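22 octobre 2022
Par Titilayo Isah

# Jafri – critiques de films d'horreur indépendants

Jafri rassemble 114 critiques en français, tirées du site Flornley et notées de 0 à 12. Le barème vient du site. Je ne l'aurais pas choisi.

## Contenu

Chaque ligne de `critiques.csv` donne le titre du film, le texte, la note et l'initiale du rédacteur. Quatre rédacteurs ont signé l'ensemble, et l'un d'eux n'est jamais descendu sous 6. Prédire la note à partir du texte revient donc en partie à deviner qui écrit.

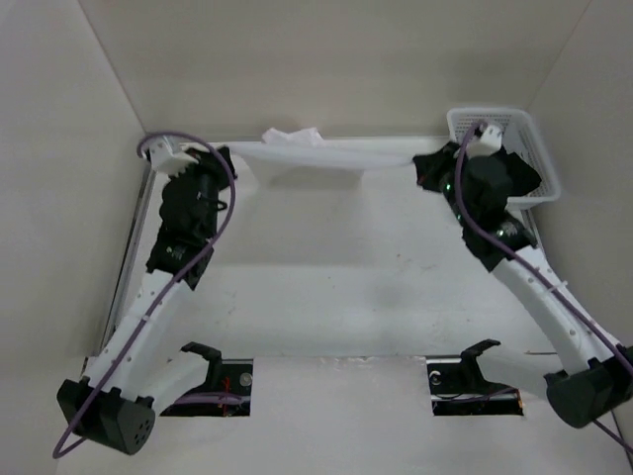 Sobia Bukhari répond que ce biais existe dans tous les corpus de critiques et qu'il suffit de centrer les notes par rédacteur. Je veux bien – mais avec si peu de signatures, la correction me laisse froid.

## Limites

Les séries B sorties en janvier dominent. Les résumés recopient parfois le dossier de presse, et le filtre de Pinbridge en laisse passer. Je déconseille d'en tirer un classement des films.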